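October, past eleven at night

My tea has gone cold twice and I keep getting up to look out the window at the rain, so I had better just write and get it out of my head before bed. I promised myself when I started at Trudby that I would keep this diary going through the whole first season, and here I am four days behind again! The trouble is that the days worth writing about are exactly the ones that wear me out.

So. Today was my first full day of teaching the arm with my own hands on the controls. Up to now I had been sitting beside Liya Gebru and watching her do it, and handing her things, and writing down the run numbers in the log, which I was perfectly happy doing, to tell the truth. Liya makes it look like stirring soup. She holds the hand controller loosely, down near her lap, and she tips her wrist and the arm tips too, and off it goes into the bin and comes up with whatever she wanted. I thought, well, I can sew and I can parallel park, how bad can it be.

Oh, it was bad. The first hour I was all thumbs. What I hadn't understood from watching is that you have to stop thinking about your own hand. Your hand is in one place and the arm is in another, and if you look down at your fingers even for a second you lose it completely. I drove the poor thing straight toward the side wall of the bin twice before breakfast had even settled, and both times the safety stop caught it and we had to clear the fault and bring it back up to the start position. Liya said everybody meets the wall. She said it kindly, with her mouth full of almond cookie.

Then there's the business of not dithering. I dither. I always have, Mom used to leave me in the shoe store and go do the groceries. When I came in over an object and wasn't sure of it, I would wiggle a little left, a little right, back up, come down, go up again. Liya let me do five or six like that and then she played them back for me on the screen, and I was mortified. It looked like somebody trying to pick up a bee. The thing is, the arm learns from all of it, dithering included. If I hesitate over every block, then that's how it will think blocks are supposed to be picked up, and someday a machine will be dithering in my exact style long after I've gone home. She told me to take my hands off, look in the bin, make up my mind, and only then start recording. If I changed my mind halfway I should throw the run away and not feel sorry about it.

That helped so much. I wish she'd said it first thing, though I suppose I wouldn't have known what she meant.

By lunch I had 11 good ones. Eleven! I was as proud as if I'd knitted them. Then I looked at Liya's sheet from the same morning and quietly put mine underneath the stapler.

We ate in the little kitchen with the people from the Lanach project, who are doing drawers and cupboards this month and complain about hinges the way my uncles complain about taxes. They teach theirs the other way, by hand, taking hold of the arm itself and walking it through. I got to try it for a minute after lunch and it was the strangest feeling, lovely really, like helping someone very heavy and very polite out of a chair. It goes wherever you lead it. I asked why we don't do ours like that, and Liya said that when you stand there pushing on it your own arms and shoulders are in the way of everything the camera wants to see, and besides, reaching down into a deep bin all day would finish off anybody's back. I believe her about the back. Still, I'd have liked another turn.

The afternoon was the mixed bin. I had been dreading it a bit. In the morning it had been nothing but blocks, one at a time, practically gift-wrapped, and now it was the real jumble, all sorts of odds and ends. You'd think the big things would be easy and the small ones hard, but for me it went by shape. The blue scoop was a friend to me all day long, I could have picked it up by the handle with my eyes shut. The black cylinder I could not get along with at all. I'd come down on it a hair off the middle and away it would roll, and I'd say something out loud that I won't put in here, and Liya would reach over and tick the box for a discarded run without even looking up from her own notes.

There is also something see-through or silvery in there that I kept losing against the gray of the bin. I'd look at the monitor, look at the bin, look at the monitor again. Liya says if I can barely find it then it's worth five of the others, and to take my time with that one especially, so I did, and on the third go I had it, up and over and down, no wiggle. I actually clapped. A man from the Woldemariam group put his head around the door to see what had happened.

I asked if I could keep one of the stills from the overhead view for this book, and she printed it on the office printer for me, so I've taped it in.
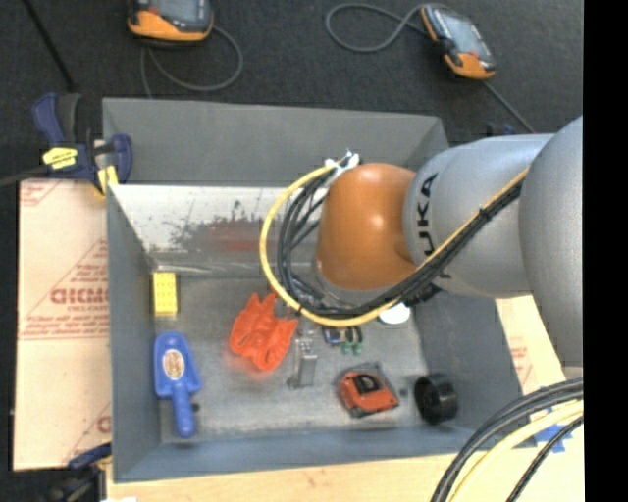
My bin and the KUKA, with all its cables. Blue scoop on the left (my friend), black cylinder down by the right corner (not my friend).

I look at it now and it seems such a small patch of the world to have spent a whole afternoon in. I know that bin better than I know my own kitchen drawers. I know the scuffs on the floor of it! I found myself on the bus tonight looking at a woman's handbag and thinking about which side I'd come in from.

Liya explained a bit more while we were shutting down, and I want to get it on paper while I still have hold of it. The whole Flanow set needs 1317 good runs before they'll train on it. When I came in this morning we had 324, counting everything from before I joined. I didn't dare do the subtraction in front of her. She isn't worried. She says people always get quicker in the second week, and that the slow careful ones like me usually throw away fewer in the end, once they've stopped being frightened of the wall. I'm choosing to believe that too.

What I liked best came right at the end. She put up the little test model, the one trained on only 134 of the early block runs, and let it have a go by itself. I sat on my hands so I wouldn't reach for the controller. It came down over a yellow block, stopped, and then made this small turn at the wrist before closing, and I knew that turn. It was Liya's. She does it every single time, a sort of flick, and she says she had no idea she did it until she saw the arm doing it back to her. Then it missed the block by a good inch and closed on nothing, but never mind that, I'd seen it. I keep thinking about it. Grandma's handwriting is in my handwriting, the way she crossed her sevens, and I never sat down to learn it either.

My right wrist is sore and I must remember to bring the cushion from the spare chair tomorrow, since the stool at that station is too low for me and I've been holding my elbow up in the air like a waiter. Also to bring back Liya's umbrella, which I walked off with. Also almond cookies, my turn.

It's nearly midnight. The rain has let up some. I'm going to try starting with the cylinder tomorrow while I'm fresh, and save the scoop for after lunch.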